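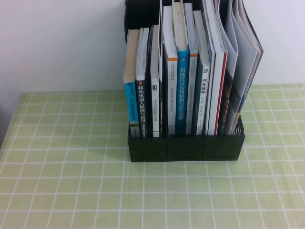
Minutes, Stilside Reading Circle, January 25, 2024

I'm typing these up from my own scribbles, so if I've put words in your mouth, shout before next month and I'll fix them! We got going late because the kettle tripped the lights again (please, one appliance at a time).

**Last minutes.** Approved, with one correction. I wrote that we'd voted to drop the poetry month. We voted to move it. Sorry, poetry people.

**The January book.** We'd all read *The Worku Letters*, or most of it. Opinions were split right down the table. Half of us loved the slow opening on the boat and the other half had given up there and skipped to the wedding. I was a skipper, I admit it, and after hearing the talk I went home and read the boat chapters, and they're pretty good. There was a long side argument over whether the uncle knew about the letters the whole time. We didn't settle it. Average score was not taken as the scoring sheet is missing.

**Money.** We have $2,418 in the account, which got a little cheer. Most of that is left over from the fall book sale. Dues stay at $25 for the year, and if you haven't paid, the envelope is in the tin by the door. Five people still owe.

**The Pladano trip.** Still on for September! The bookshop there will open early for us and has offered a talk on old bindings. I'm waiting to hear about the bus. Two quotes so far, and the cheaper one won't stop for lunch, so you can guess how that went over. We agreed to get another price and decide next time.

**Swap shelf.** It was asked whether magazines count as a swap. After more discussion than I'd expected, yes, but one magazine for one magazine, and you can't trade a stack of them for a hardback. Cookbooks are welcome. Please take your name out of the front if you don't want it traveling.

**Next book.** Three were put forward and *Cedito* won by a single vote. It's long, so we're splitting it. Read up to the end of the flood for next time, and please, please don't tell the rest of us what happens to the mule. The library has large print if you ask at the desk.

**Any other business.** Somebody left a green umbrella in November and it's still on the hook. The side door sticks, so pull it toward you and then push. Whoever made the lemon bars, can we have the recipe?

Closed at nine.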